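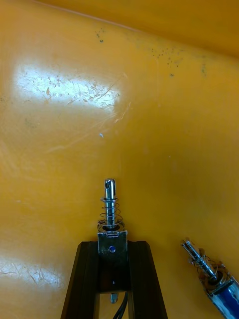
Mieke Van Dijk wrote to me after my last post that a person can't learn a language from a radio, only get used to its noise. I have been thinking about this sentence since December, and I want to answer it properly.

For those who are new on this blog: I moved to Buvholm two years ago, and I am trying to learn the local language without a course. Every morning I listen to the station from Ralorberg while I make coffee. First comes the weather, then the fish prices, then a long talk between two men who never let each other finish. In the beginning I understood only the numbers. Then I understood the names of towns. One day I laughed at a joke before I knew that I had understood it.

So maybe Mieke is right about the noise, but I think the noise is half of the work. My neighbor Văn learned from a grammar book of 464 pages and he can explain every case ending to me. On the telephone, though, he asks people to send him an email.
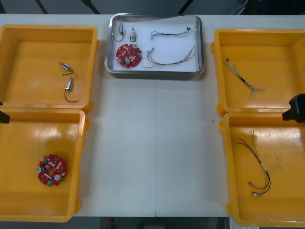

The table, with its four yellow bins and the steel tray.

I keep a notebook with the words I catch. The rule is that I may write only what I heard at least five times. It is a slow rule. By the end of the year I had 88 words, and a good part of them is about wind. My favorite is a word for the wind that comes after rain and dries the road. I have used it once, in the bakery, and the woman answered me with a full sentence, very fast, and I had to say the word for "sorry", which I have used much more often.

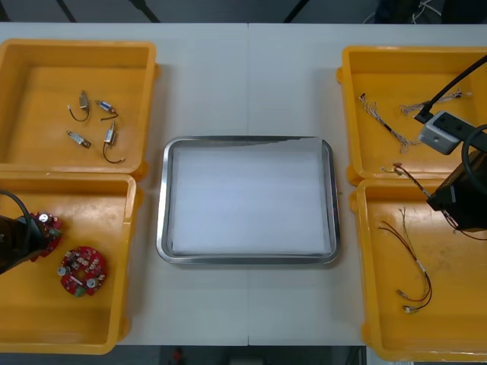 Sorting the words was harder than catching them. I tried the alphabet, then I tried verbs and nouns, and I was not happy with either. Now I do it more like the table in the photo, where the bins stand two on the left and two on the right with the tray in the center: four groups at the sides of the page, and in the middle a place for the words I am still not sure of. The middle is always the fullest part.

A friend from Drasach asked why I don't simply take the evening course. It costs money, and it is on the other side of town, but the true reason is that I am shy — in a classroom I think about my mistakes,
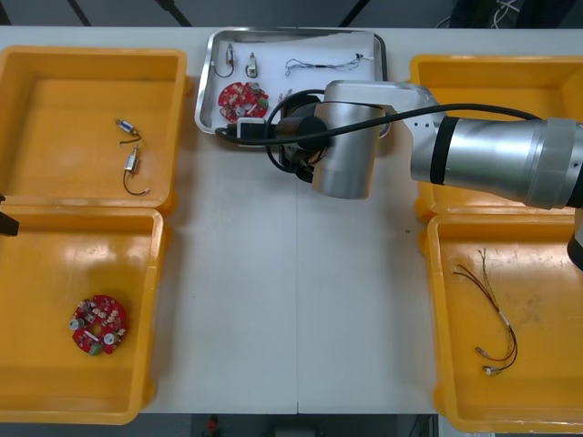

and with the radio I only think about the fish prices. I know that I must speak with people at some point. For this year I promised myself one telephone call every week, to the library or the dentist, with the notebook closed.

The first call is on Monday. I want to ask the library if they have the old radio plays on cassette, and I have already written down how to say "cassette".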